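Drimetia – l'étal de légumes du local
Fichier LISEZMOI

Sommaire
Ce que c'est
Ce que contient le dossier
Mise en place
Les légumes, un par un
Règles de rangement
Problèmes connus
Contribuer
Licence et contact

Ce que c'est

Drimetia est un étal de marché qui ne vend rien. On y trouve des cageots, des légumes, une façon de les disposer et, depuis peu, ce document, rédigé parce que trois personnes ont demandé la même semaine où allait le chou. Le dossier décrit l'étal tel qu'il doit être monté, les objets qu'on y pose et les conventions adoptées pour que deux montages successifs se ressemblent au moins de loin.

La première version tenait sur une table pliante et s'appelait « le coin primeur ». Percy Cuadros a trouvé le nom actuel, dont il refuse toujours de donner l'étymologie. Le plan des cageots est de Cleiton Conceição, qui a fait les marchés pendant des années et qui supporte mal qu'on pose une tomate n'importe comment.

Ce que contient le dossier

plan-etal.txt : la disposition des cageots, vue de face, avec les niveaux
legumes.csv : une ligne par variété, avec le nom courant, le nom savant quand on l'a retrouvé, et la place attribuée
noms-regionaux.txt : voir « Problèmes connus »
etiquettes/ : 11 étiquettes à imprimer, dont 2 pour la courgette, à la suite d'un désaccord
journal.txt : qui a déplacé quoi, quand les gens pensent à le noter

Le fichier legumes.csv est encodé en UTF-8. Si « potimarron » s'affiche correctement et « céleri » non, c'est votre tableur. Réimportez en choisissant l'encodage à la main, puis n'enregistrez rien par-dessus.

Mise en place

Les cageots sont en bois clair, à lattes. Ils se montent en gradins inclinés, le fond plus haut que le devant, pour que tout se voie sans avoir à se pencher. L'inclinaison est notée dans plan-etal.txt. Elle a été réglée à l'œil par Cleiton et mesurée ensuite, dans cet ordre.

Commencer par le grand cageot à carottes, en haut à gauche quand on fait face à l'étal. Il sert de repère à tout le reste. Poser ensuite celui des tomates à sa droite, bord contre bord. Les autres descendent le long du côté gauche. Les courges se placent en dernier, quand on est sûr de ne plus rien bouger : elles pèsent et elles roulent.

Compter 700 grammes de tomates au minimum, faute de quoi le cageot a l'air d'attendre une livraison.

Les légumes, un par un

Carottes. En rangs parallèles, posées en diagonale, fanes coupées court. C'est la seule consigne que tout le monde respecte du premier coup, sans doute parce que le résultat est flatteur.

Tomates. Rondes et rouges. Nous avons eu des cœurs-de-bœuf en août, pour une durée que Cleiton qualifie de raisonnable et le sol du local un peu moins.

Chou chinois. Le pe-tsaï, ou chou de Pékin, le long et pâle. Ne pas le confondre avec le pak-choï, qui a sa propre ligne dans le tableau et ses propres partisans. On le prend par le trognon et on le couche sans écraser les feuilles.

Poivron. Un rouge suffit. Il n'a pas de cageot à lui et circule d'un voisin à l'autre selon l'humeur de la personne qui range. Le plan prévoit un emplacement, que le poivron fréquente peu.

Courges. Au moins une verte à rayures claires et une citrouille côtelée. On garde les deux côte à côte pour la couleur. La distinction entre citrouille et potiron figure dans noms-regionaux.txt, où elle occupe deux pages, dont une de notes.
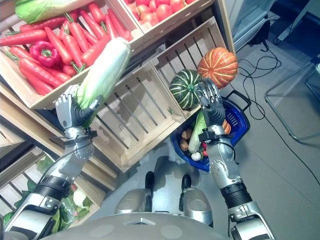

Dernière modification de cette page : 14 octobre 2020

La photo montre le poivron rouge chez les carottes, ce qui illustre assez bien le paragraphe qui le concerne. Les courges, elles, voisinent comme prévu, l'orange près de la verte.

Règles de rangement

1. Un légume sorti d'un cageot retourne dans un cageot. La règle idéale préciserait « le même ». Nous avons préféré une règle applicable.
2. Les feuilles tombées se ramassent avant le démontage – pas pendant, encore moins le lendemain.
3. On ne pose rien sur les tomates. Le chou n'est pas une exception.
4. Les étiquettes se rangent à plat, dans la boîte Umali. Le couvercle ferme si on appuie aux deux coins.
5. Tout légume mou part au compost, y compris celui auquel on s'était attaché.

Problèmes connus

Le cageot du bas glisse quand on charge celui du dessus. Une cale en liège règle la question jusqu'à ce que quelqu'un emprunte la cale.

Les noms régionaux ne sont pas harmonisés. Percy a recensé 7 façons de désigner la courge verte, toutes défendues avec la même énergie. Le tableau retient « courge verte rayée », qui ne satisfait personne et permet de trier la colonne.

La balance Nello se remet à zéro si on la regarde de travers. Peser deux fois, garder le second chiffre.

Le journal présente un trou en août. Voir cœurs-de-bœuf.

Contribuer

Les corrections sont bienvenues, surtout sur les noms savants, recopiés un vendredi soir. Pour proposer un nouveau légume, ajouter une ligne à legumes.csv et indiquer sa place dans plan-etal.txt. Les propositions sans place restent en attente – le topinambour peut en témoigner. Les demandes concernant les fruits sont lues avec intérêt, puis classées. La tomate a été examinée à ce titre et maintenue.

Licence et contact

Le plan et le tableau se réutilisent librement, avec mention de Drimetia. Les légumes ne sont pas couverts par la licence et finissent en soupe.

Questions sur le tableau : Percy Cuadros. Questions sur les cageots : Cleiton Conceição, de préférence avant qu'il ait vu l'étal.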